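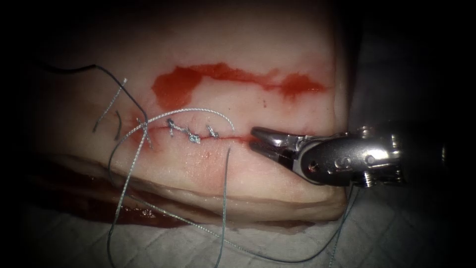
Notebook 10, p. 81

1/9/26

Paper for the folded cards, second try. Pulp is from the Catow offcuts, soaked overnight and beaten by Tullio. I pulled the sheets on the small mould and Leonie couched them on felt. The first sheets were too thick at one corner, I think I lift the mould not level. After Kai showed me to shake it once left and once forward, it went better.

Petals: we put cornflower and a little fern in the vat. Cornflower keeps its blue. The fern floats and goes always to the edge, so next time lay it by hand on the wet sheet and pull a thin layer over it.

Pressed in the Stöcker press with new blotters. Changed blotters after lunch and again before closing. Almost 152 sheets in this batch, Leonie will sort them when they are dry.

Fold test: with the grain of nothing (it is handmade) the fold still cracks on the outside. Score first with the bone folder, then fold slowly. Oriana wants to try a bit of methyl cellulose in the pulp. I am not sure, but we can make one small vat.

To do: ask Tươi for the deckle with the brass corners. Order felts before February.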